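17 Jul 2025
By Shanti Semwal and Osian Yorath

4. Naming the surface: metal in the Jarkley novels

4.1 What was coded

The Jarkley sequence runs to 14 novels, all first issued by Clivlow in paperback and later reset by Flavon in a uniform edition. We used the Flavon text throughout. The reset corrected a good deal of punctuation and restored two chapters that Clivlow had dropped from the fourth book, but it left the descriptive passages alone apart from spelling. Where the two editions differ in a way that affects a count, the passage was left out.

A passage was taken to be any run of sentences in which a made object is described for the first time. Later mentions of the same object were ignored, even when they added detail, with one exception: the ferry bell in the sixth book is described from scratch twice, and seems to be two bells. This gave 1,288 passages. Each was read by Semwal and then by Baoshan Su, who had not read the novels before, and marked for material, color, shape, size, sound and use. Disagreements were settled by talking them over. Most had to do with use, where the narrator tends to guess.

Metal is the largest group by material. Stone comes next, then cloth. Glass is rare in the early books and common in the last four, after the story moves to the coast.

4.2 Invented metals and ordinary ones

Earlier work on the sequence has mostly looked at the invented metals. Ansari treats them as a kind of map: each one belongs to a region, and a reader who remembers the names can tell where a character has been by what is on his belt. We think this is right for the first five books. After that the names begin to travel. By the ninth book, a metal that was once dug only in the northern hills turns up in a kitchen on the other side of the world, with no comment from the narrator.

The ordinary metals have had less attention. Iron, tin, brass and silver are all named, and together they outnumber the invented ones in every book but the second. They are also described at greater length. An invented metal usually gets its name and a single adjective. A brass hinge may get a paragraph.

Figure 3. Polished metal over a white table surface.

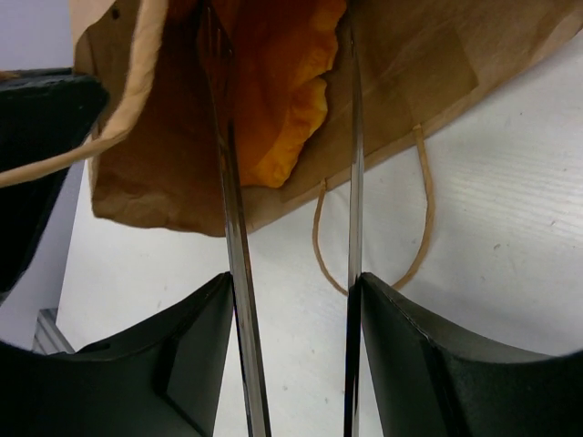
Color words are the hardest part of the coding, and the part where our two readers differed in method. Semwal marked the color the narrator names. Su marked the color the passage would leave in a reader's mind, which is often something else. The narrator calls nearly all bright metal "silver" and then, a clause or two later, gives it gray, white or black as well. There is nothing strange in this as observation. The wider of the two long rods in Figure 3 shows silver and gray reflections, with a darker band along one side, and a writer who wanted to be exact about it would need at least those three terms. What is unusual in Jarkley is the order. The general word comes first and the corrections follow, so that the object seems to change while it is being looked at. We marked such passages as "revised" and kept them apart from those in which several colors are given at once.

Revised passages are not spread evenly. They cluster at arrivals: a traveler enters a hall, a shop or a ship's cabin and sees things before knowing what they are. In scenes set in a character's own home they hardly occur. Lazaridis noted something close to this in his essay on thresholds, though he was writing about doors and gates and did not look at small objects. His point that the narrator is "slow on the way in and quick on the way out" holds for our material too.

We also looked at whether the revised passages depend on who is seeing. The sequence has three main viewpoint characters and a number of minor ones. The surveyor, who might be expected to look closely, has fewer revised passages than the cook. The cook's are also longer. Her first walk through the customs house in book seven holds five of them on facing pages, and we know of no other stretch of the sequence so thick with them.

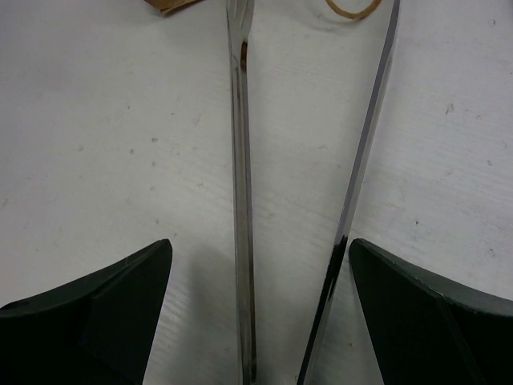 Vol. 14, p. 30

4.3 Reading aloud

The color passages were then tried on listeners. We asked 30 adults, none of whom knew the sequence, to hear a selection read aloud and to write down what each object looked like. The reader was Yorath in every session. Passages were cut to begin at the first mention of the object and to end at the next paragraph break.

For passages with an invented metal, listeners mostly wrote down the adjective and left out the name, or spelled it in ways that showed they had taken it for a place. For the revised passages, they tended to keep the last color given and drop the first. An object introduced as silver and ending as gray was written down as gray. This was true even when the narrator returned to "silver" in a later sentence in passing.

We had expected the opposite. Ansari's account supposes that a first name sticks and that later detail hangs from it. His evidence comes from print, where a reader can look back up the page, and it may be that the two results can both stand. We did not test silent reading.

Two weaknesses should be noted. The selection leaned toward the middle books, where the prose is plainer and cuts more cleanly. And the listeners wrote in their own words, which then had to be coded in turn. The Qiu scheme was used for this, with its two categories for shine merged into one.

4.4 Length

Passage length was checked last. Revised passages are longer than the others, as they would have to be, but taking out the extra color words does not bring them down to the general level. They carry more words for shape as well. The same was found for stone, on much smaller numbers, and we return to it in Section 5.

Last updated: August 2025

Related items
Pejman Ansari, Ore and Country in the Early Jarkley Books
Panagiotis Lazaridis, Thresholds: Doors and Gates in Planetary Romance
Baoshan Su, The Two Bells of Book Six
Shanti Semwal, Clivlow Paperbacks and the Missing Chapters
Osian Yorath, Reading Invented Names Aloud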